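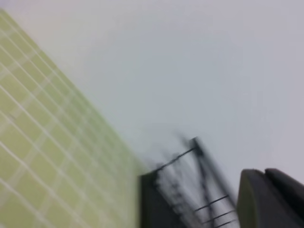 目地の白さって、一度くすんだらもう戻らないんですか、と前回の感想用紙に書いてあって、今日はもうこの質問から始めることにしました。予定していた釉薬の話は後ろに回します(楽しみにしていた人、ごめんなさい)。

Ostelau住まいの手入れ講座 配布資料
第4回 小さい四角タイルと、白い目地とのつきあい方
2023年7月24日

1 戻るくすみ、戻らないくすみ

先に答えを書いておくと、戻る場合がかなりあります。ただ、見ただけではどちらか決められないので、私はいつも端のほうで小さく試してから考えます。くすみと一口に言っても中身はばらばらで、油の膜が乗っているだけのもの、石けんかすや水あかが固まったもの、カビ、それから目地材の中まで色がしみ込んでしまったもの。最後のは洗ってもまず戻りません。目地を詰め直すか、上から目地用の塗料を塗るかの相談になります。

試し方は簡単です。ぬるま湯で湿らせた綿棒に台所用の中性洗剤をほんの少しつけて、目立たない場所の目地を指二本分くらいの長さだけこすってみる。綿棒に茶色や灰色がついてきて、目地のほうが明るくなれば、表面の汚れです。よかった、という話です。綿棒が汚れるのに目地の色が変わらないときは、表面にも中にも汚れがあるのかもしれません。綿棒もきれいなまま、目地もくすんだまま、というのが一番悩ましくて、水あかか、しみ込みか、あるいは最初からそういう色の目地材だったのか。

この「最初からそういう色」、笑いごとではないんです。私は若いころ、薄いベージュの目地を半日かけて白くしようとしたことがあります。白くなるわけがない。冷蔵庫をどかした裏の、日も当たらない、油も飛ばないところを見たら、そこも同じベージュでした。それ以来、まず隠れた場所の色を見る、というのを自分の決まりにしています。

2 色の組み合わせで、手入れの気分が変わる

資料の冒頭のような、やわらかい黄緑に細い白の目地という組み合わせが私はとにかく好きで、この講座でもつい話が長くなります。ピスタチオのアイスみたいな色、と言うとだいたい伝わりますね。まわりに淡い色の広い面があると黄緑がよく映えますし、黒っぽいワイヤーラックのような線の細いものとも相性がいいと思います。

さて、この組み合わせを手入れの目で見るとどうなるか。中くらいの明るさの色タイルは、水滴の跡がわりあい目立ちません。真っ黒なつやありタイルは逆で、乾いた水の輪がひとつ残っただけで気になってしまう。その代わり、色タイルと白い目地だと、目地のほうの変化はよく見えます。タイルがきれいなのになんとなく全体が疲れて見える、というときは、目地の白が濁って、タイルとの境目がぼんやりしてきているのかもしれません。

小さい四角のタイルは、同じ広さに対して目地がとても長くなります。前回配った練習板を思い出してください。あの板はタイルが96枚でした。大判タイル一枚で済む広さに、あれだけの縦横の線が通っているわけで、こする場所が多いのは当たり前です。面倒と思うか、模様が細かくてうれしいと思うか。私は両方です。

目地の色を選べる立場の人(これから張る人、張り替える人)は、白のほかに薄い灰色も見てください。Hollotenの見本帳がちょうどよくて、同じタイルに目地だけ違う色を詰めた板が並んでいます。後ろの机に置いておくので、休憩中に触ってかまいません。黄緑に濃い灰色を合わせたページは好みが割れるところで、私は格子が強く出すぎる気がしますが、あれがいいんだという意見も毎回あります。

3 ふだんの手入れ

毎日やることは本当に少しで足ります。

使い終わったら、固く絞った布で一度拭く。そのあと乾いた布でもう一度。以上です。

これだけ? と聞かれますが、これだけです。二度目の乾いた布を省く人がとても多くて、私もつい省くんですけど、水が目地に残ったまま乾くのを繰り返すと、ざらざらした白っぽいものが積もってきます。あれを後から落とすほうがずっと面倒です。

布は織り目の細かいものを。使い古しのタオルでもいいのですが、糸のほつれが目地の角に引っかかることがあるので、端を内側に折って使ってください。折ったところを目地の線に沿わせて動かすと、気持ちよく拭けます。縦の線を全部やってから横の線、という順番が私は好きですが、これは趣味の問題です。

ワイヤーの棚やラックをタイルのそばに置いている場合は、脚の下をときどき見てください。金属の脚が濡れたタイルに触れたままだと、さび色の点が移ることがあります。目地の上に脚が来ていると特に厄介で、しみ込みます。脚に小さなゴムの足をはかせるか、置き場所をずらして、脚がタイルの真ん中に乗るようにする。それから、ラックを引きずらないこと! 持ち上げて動かしてください。

4 月に一度の目地洗い

ここからが今日の実習部分です。用意するものは次のとおり。

ぬるま湯 400ミリリットル
粉の酸素系漂白剤(量は袋の表示に従う)
毛のやわらかい歯ブラシ
乾いた布と濡らした布
ゴム手袋
換気のできる窓か換気扇

手順を書きます。前で一度やって見せますから、いまは読み流しておいてもらって大丈夫です。

まず中性洗剤で表面の油を落とします。油の膜が残っていると漂白剤がはじかれて、せっかくの作業がもったいないことになります。すすいで、水気を軽く取ってください。

つぎに漂白剤をぬるま湯に溶かします。熱湯は使いません。溶かした液は密閉した容器に入れて取っておかないこと。中で気体が出て、ふたが飛んだり容器が割れたりします。その日の分だけ作って、余ったら水を流しながら捨てる。これは毎回言いますし、次回も言います。

溶かした液を歯ブラシにつけて、目地の線に沿って置いていきます。こするというより、塗る感じ。垂直の面なら、下から上へ塗ると液だれの筋がつきにくいです。少し置いてから、同じ歯ブラシで軽く動かします。ここで力を入れたくなるのはよくわかります。わかりますが、入れないでください。セメント系の目地は、強くこするとけずれます。けずれたところは表面が荒れて、前より汚れを抱え込むようになるので、翌月もっとこすりたくなって、またけずれて……という道に入ります。

最後に水拭きを何度か。ぬるっとした感じがなくなるまでです。乾拭きして、窓を開けたまま乾かします。

慣れないうちは、ひとつの壁を一度にやろうとしないで、区切ってください。実習の時間は60分とってありますが、練習板の全部をやる必要はありません。半分だけ洗って、洗っていない半分と見比べるほうが勉強になります。濡れているあいだは目地が暗く見えるので、見比べるのは乾いてからにしましょう。

5 混ぜない、使わない

塩素系の漂白剤と酸性の洗剤は絶対に一緒に使わない。有害なガスが出ます。同じ日に続けて使うのもやめてください。お酢やクエン酸も酸性です。「自然のものだから」と気がゆるみやすいところなので、二重線を引いておいてほしいくらいです。

それから、酸性のものはセメント系の目地を少しずつ溶かします。水あか落としにクエン酸、とよく言われますし、蛇口などには私も使います。でも目地に吹きつけて放っておくのは困る。どうしても使うなら薄くして、短い時間で、たっぷり流す。タイルによっては釉薬のつやも曇ることがあるので、やっぱり端で試してからです。

金属たわしは、つやのある面に細かい傷がつくので出番なし。メラミンスポンジも意外に削る力があるので、つやありのタイルには私は使いません。つやなしなら平気かというと、こすったところだけ光って見えることもあって、うーん、というところ。

6 目地がぽろっと取れたとき

小さいタイルの目地は細いので、欠けても気づきにくいものです。指の腹でなぞって、へこんでいるところがあれば印をつけておきましょう。

小さな欠けなら補修材で埋められます。実習で使うのはTanikのチューブ入りの目地補修材で、売店で560円でした。値段のわりに伸びがよくて、しかも白が青すぎないのがいいところ。新品の真っ白を古い目地の隣に入れると、そこだけ歯を入れ直したみたいに目立つんですよ。

やり方は、ゆるんだ部分を竹串でかき出して、粉を払い、しっかり乾かしてから少しずつ押し込む。はみ出したぶんは固まる前に濡らした布で拭き取ります。斜めに拭くと溝の中身を引っぱり出しにくいので、格子に対して斜め、と覚えてください。使い方の細かいところ、特に乾燥時間はチューブの表示が優先です。

欠けではなく、線に沿って長く割れている場合は、下地が動いていることもあります。埋めてもまた割れますから、業者に見てもらってください。タイルを爪で軽くたたいて、ぽこぽこと軽い音がする場所があれば、それも一緒に伝えると話が早いです。

面と面が出会う隅のところも注意が必要です。タイルと塗り壁の境目などは、固い目地材よりも弾力のあるシール材で仕上げてあることが多くて、ここに目地補修材を詰めると割れやすい。爪で押してみて、ゴムのようにへこむならシール材です。触ってみるのが一番早い。

7 質問の残り

感想用紙のほかの質問にも、短く答えておきます。

目地の撥水剤は塗ったほうがいいか。水がよくかかる場所なら、塗ると手入れは楽になります。ただし汚れを落として完全に乾かしてから。汚れの上に塗ると、汚れごと閉じ込めてしまいます。Lyimoの刷毛つきのものを見本に持ってきたので、塗り心地だけ試してください。細い目地には刷毛が少し太いので、私は古い絵筆に替えています。

大掃除は12月でないといけないか。いけないことはないです! 私は暑い時期にやるほうが好きです。水に手を入れるのが苦になりませんし、窓も開けておけます。12月はもう、乾拭きだけにしてお茶を飲みましょう。

蒸気の掃除機はどうか。油には効きますが、古い目地やシール材を傷めることがあります。同じ場所に当て続けないように。借り物で試すなら、これも端から。

8 次回までにやってくること

家のどこかのタイルで、隠れた場所の目地の色と、ふだん見えている場所の目地の色を比べてきてください。タイルのない家の人は、出かけた先の洗面所でもかまいません。気づいたことをこの紙の裏にひと言。次回は後回しにした釉薬の話をします。エプロンと、いらない歯ブラシを一本持ってきてください。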